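Why Do Some People Become Famous?

Have you ever wondered how a person gets to be famous? Maybe you know the name of a singer, or a soccer player, or somebody who makes funny videos, and you've never met them in your life. It's a strange thing when you stop and think about it!

Let's imagine a small town called Biltham, where 829 people live. One January, a girl of nine from Biltham writes a letter asking the town to keep its library open. Her teacher reads it and likes it so much that she sends it to the newspaper in Nirincombe, the big town down the road. The newspaper prints it. Then a radio station reads it aloud, and before long nearly everyone in Nirincombe knows the girl's name.

Newspapers, radio, television and websites all together are called the media. The media choose which stories to tell, and they can't tell them all. There may have been 10 other children who wrote good letters too – their letters just stayed in a drawer somewhere.

Being well known can be useful. When the girl talks about libraries now, grown-ups listen, and that might help the children over in Tremeck, who have no library at all.

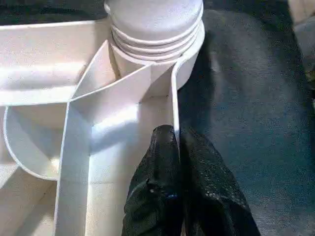 It can be hard, too. People who have never spoken to her may decide that she is wonderful, or bossy, or only showing off. They know one letter and one photograph, and she is a whole person, with homework and a favorite breakfast and bad moods like yours and mine.

So the next time you hear about somebody famous, try asking a few questions. Who is telling me this story? What did this person really say or do? And is there anything I'd like to find out before I make up my mind?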